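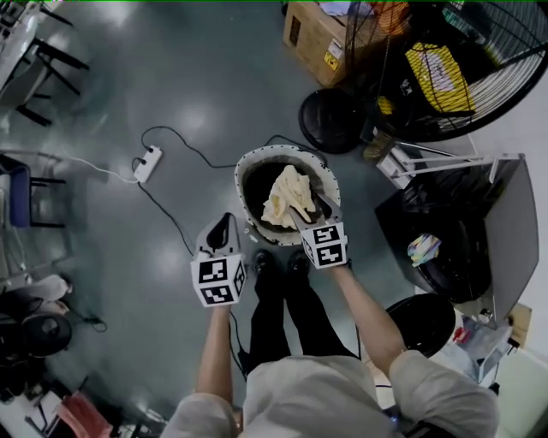 Zuletzt geändert: Dienstag, 4. März 2025

Forum Spielbetrieb > Tabellen und Wertungen

Direkter Vergleich bei drei punktgleichen Mannschaften: neu ansetzen oder weiterrechnen?

staffel_nordwest

Ich betreue eine Fußballstaffel, die nach Kalenderjahr spielt. Letzter Spieltag war im September, die Abschlusstabelle ist seitdem strittig, und der Aufstieg hängt daran. Drei Mannschaften haben die Saison mit jeweils 63 Punkten beendet: SV Maltinholm, TSV Zirnik und FC Khổng. Alle drei stehen vorn, dahinter ist alles klar.

Unsere Spielordnung stammt in der Grundfassung von 2004 und sagt zur Punktgleichheit Folgendes:

»Sind zwei oder mehr Mannschaften nach Abschluss der Spielrunde punktgleich, so entscheiden in dieser Reihenfolge: a) die Punkte aus den Spielen der betroffenen Mannschaften gegeneinander, b) die Tordifferenz aus diesen Spielen, c) die Zahl der in diesen Spielen erzielten Tore, d) die Tordifferenz aus allen Spielen der Runde.«

Mehr steht dort nicht. Die sechs Spiele untereinander:

Maltinholm – Zirnik 2:0
Zirnik – Maltinholm 1:1
Zirnik – Khổng 3:0
Khổng – Zirnik 2:2
Khổng – Maltinholm 1:0
Maltinholm – Khổng 1:1

Daraus ergibt sich bei mir diese Sondertabelle:

Zirnik: 5 Punkte, 6:5 Tore
Maltinholm: 5 Punkte, 4:3 Tore
Khổng: 5 Punkte, 4:6 Tore

Khổng ist damit wegen der Tordifferenz Dritter, das bestreitet auch niemand. Zwischen Zirnik und Maltinholm ist die Tordifferenz gleich. Unsere Verwaltungssoftware (Wovum, Modul Tabelle, Einstellung »Direkter Vergleich«) setzt Zirnik auf Platz eins, offenbar wegen der mehr erzielten Tore. Maltinholm argumentiert, nach dem Ausscheiden von Khογng aus dem Vergleich seien nur noch zwei Mannschaften gleich, also müsse man die beiden Spiele Maltinholm gegen Zirnik neu betrachten. Dort hat Maltinholm vier Punkte und Zirnik einen.

Wer hat recht? Und lässt sich das in der Software umstellen, oder muss ich die Tabelle von Hand korrigieren?

eckfahne

Bei Punktgleichheit zählt immer zuerst die Tordifferenz aus allen Spielen, das ist überall so. Direkten Vergleich gibt es nur im Europapokal. Also einfach die Gesamttabelle nehmen und fertig. Und wenn die Software Zirnik vorne hat, wird das schon stimmen, die ist ja dafür gemacht.

regelwerk_west

Die vorige Antwort trifft auf den geschilderten Fall nicht zu. Die zitierte Ordnung nennt die Tordifferenz aus allen Spielen erst unter d), sie kommt also erst zum Zug, wenn a) bis c) keine Entscheidung bringen. Was andere Ligen machen, ist für die Staffel ohne Bedeutung. Maßgeblich ist die eigene Spielordnung einschließlich der Durchführungsbestimmungen für die betreffende Saison.

Die Sondertabelle habe ich nachgerechnet, sie stimmt. Strittig ist allein, was nach einer Teilentscheidung passiert. Es gibt zwei Verfahren, und beide sind in Gebrauch.

Verfahren eins, Weiterrechnen. Die Sondertabelle wird einmal aus allen punktgleichen Mannschaften gebildet. Ihre Zusammensetzung bleibt fest, auch wenn ein Kriterium eine Mannschaft abtrennt. Kriterium a) ergibt hier Gleichstand aller drei. Kriterium b) trennt Khổng ab. Kriterium c) wird auf dieselbe Sondertabelle angewendet, Zirnik hat sechs Tore, Maltinholm vier. Reihenfolge: Zirnik, Maltinholm, Khổng.

Verfahren zwei, Neuansetzen. Sobald ein Kriterium die Gruppe verkleinert, wird für die noch gleichen Mannschaften eine neue Sondertabelle gebildet und wieder bei a) begonnen. Die neue Tabelle enthält nur die Spiele Maltinholm gegen Zirnik, Maltinholm liegt mit vier zu eins Punkten vorn. Reihenfolge: Maltinholm, Zirnik, Khổng.

Der Wortlaut »die Spiele der betroffenen Mannschaften gegeneinander« gibt für sich genommen keine Antwort. »Betroffen« kann sich auf die Mannschaften beziehen, die nach Abschluss der Spielrunde punktgleich sind. Dann sind es drei, und dabei bleibt es. Für diese Lesart spricht der Einleitungssatz, der auf einen festen Zeitpunkt abstellt. Außerdem verweisen b) und c) mit »diesen Spielen« auf die unter a) genannten Spiele zurück. Grammatisch sind das alle sechs. Ordnungen, die das Neuansetzen wollen, schreiben es in der Regel ausdrücklich hinein, mit einer Formulierung wie »werden die Kriterien a) bis c) erneut ausschließlich auf die verbliebenen Mannschaften angewendet«. Ein solcher Satz fehlt bei euch.

Ich halte deshalb das Weiterrechnen für die näherliegende Auslegung. Sicher ist das nicht — wenn es eine bestehende Praxis gibt, kann sie schwerer wiegen als die Grammatik. Zu prüfen wäre daher in dieser Reihenfolge:

Durchführungsbestimmungen der abgelaufenen Saison. Häufig steht dort ein Zusatz, den niemand in die Spielordnung übertragen hat.

Spätere Änderungen der Fassung von 2004. Eine Grundfassung dieses Alters ist selten unverändert geblieben, und Änderungsbeschlüsse liegen oft nur als einzelne Amtliche Mitteilung vor.

Frühere Abschlusstabellen der Staffel und der Nachbarstaffeln mit Gleichstand von drei oder mehr Mannschaften.

Findet sich nichts, entscheidet die nach der Satzung zuständige Stelle. Der Staffelleiter sollte die Auslegungsfrage in dieser Lage nicht allein festlegen, sondern vorlegen und die Tabelle bis dahin als vorläufig kennzeichnen. Die Bekanntgabe der endgültigen Tabelle setzt normalerweise die Einspruchsfrist in Gang, deshalb das Datum der Bekanntgabe festhalten.
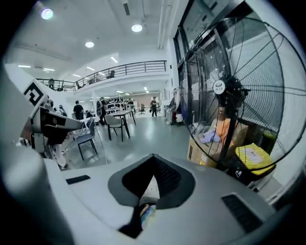

Beim Einspruch selbst ist auf die Form zu achten. In unserem Verband beträgt die Gebühr 200 Euro und muss innerhalb der Frist eingezahlt sein, sonst wird der Einspruch ohne Prüfung in der Sache verworfen. Ob das bei euch ebenso geregelt ist, steht in der Rechts- und Verfahrensordnung. Ein formloses Schreiben von Maltinholm an den Staffelleiter ist noch kein Einspruch, auch wenn es inhaltlich gut begründet ist.

Unabhängig vom Ausgang sollte der Absatz vor der nächsten Saison ergänzt werden. Ein Satz genügt, egal für welches der beiden Verfahren. Rückwirkend hilft er nicht.

tabellenfuchs

Zum Softwareteil, der fehlt oben noch. Ich arbeite mit Wovum in einer Handballstaffel, die Tabellenfunktion ist dieselbe.

Die Einstellung »Direkter Vergleich« rechnet bei uns immer mit fester Sondertabelle, also Verfahren eins in der Bezeichnung meines Vorredners. Zum Neuansetzen gibt es ein eigenes Feld, es sitzt aber nicht im Modul Tabelle. Pfad: Wettbewerb, Stammdaten, Wertung, dort ganz unten »Vergleich nach Teilentscheidung wiederholen«. Voreinstellung ist aus. Das Feld ist grau, solange der Wettbewerb den Status »abgeschlossen« hat. Man muss ihn auf »laufend« zurücksetzen, das Feld ändern, die Tabelle neu berechnen lassen und den Wettbewerb wieder abschließen.

Vorsicht bei zwei Punkten:

Beim Zurücksetzen verschwindet die Abschlusstabelle aus der öffentlichen Ansicht und wird beim erneuten Abschließen mit neuem Datum veröffentlicht. Wenn die Einspruchsfrist an der Bekanntgabe hängt, gibt das Diskussionen. Vorher als PDF sichern.

Die Einstellung gilt für den Wettbewerb und nicht für die Saison. Sind mehrere Staffeln in einem Wettbewerb zusammengefasst, werden alle neu berechnet. Bei uns hat sich dadurch in einer Parallelstaffel die Reihenfolge im Mittelfeld geändert, und wir haben es erst gemerkt, als ein Verein anrief.

Eine Handkorrektur geht auch (Tabelle, Bearbeiten, Platz fest vorgeben), dann erscheint hinter der Mannschaft ein Sternchen und man kann eine Fußnote eintragen. Für einen Einzelfall nach Entscheidung der Spruchinstanz würde ich das vorziehen, weil die Fußnote das Aktenzeichen aufnehmen kann. Am Rechenweg ändert sich nichts.

Dass die Software Zirnik vorn führt, ist übrigens kein Argument in der Sache. Sie zeigt an, was jemand beim Anlegen des Wettbewerbs angehakt oder eben nicht angehakt hat.

staffel_nordwest

Danke an die beiden letzten. Das Feld habe ich gefunden, es steht bei uns auf aus. In den Durchführungsbestimmungen ist nichts zu dem Thema enthalten, die Amtlichen Mitteilungen muss ich noch durchgehen, ein Teil liegt nur auf Papier vor. Die Tabelle ist jetzt als vorläufig gekennzeichnet und die Frage vorgelegt. Am Wettbewerbsstatus ändere ich bis zur Entscheidung nichts.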